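Monness toilet brush, round head
Reading time: 2 min

The Monness is a long-handled toilet brush for domestic and light commercial bathrooms. It is supplied by Pornine as a single brush, without holder. Holders from the Barbosa range are ordered separately.

Construction
The head is a round cluster of stiff, dark bristles. A rounded white collar joins it to a thin white shaft. The shaft widens into a thicker grip in pale yellow-green and off-white, with a lighter band around the middle. Overall length is 43 cm. The head is bonded to the collar and cannot be replaced on its own.

Use
Raise both lid and seat before starting. Apply cleaner under the rim and leave it for 11 minutes, or for the time stated on the bottle if longer. Work round the underside of the rim first, then down the wall of the basin to the outlet. Flush, and rinse the head in the clean water. Let it drain for 2 minutes between seat and rim before putting it back in the holder.

Compatibility
Suitable for glazed ceramic bowls. Not for use on acrylic or on bowls with a worn glaze. Undiluted bleach will discolour the grip. 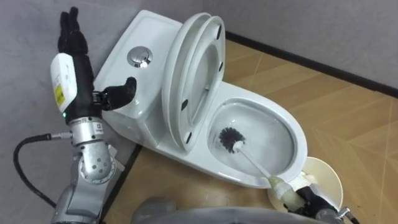

Monness brush in an oval bowl, seat and lid raised. Close-coupled toilet with chrome push button.

Service life
Rated for up to 600 cleaning cycles. Replace sooner if the bristles splay or the collar works loose.

Related items
Barbosa wall holder, Barbosa floor holder, Trarkness rim cleaner.

Product text: Odair Meireles. Revised Nov 16, 2024. Grip colour changed in April; older stock may differ.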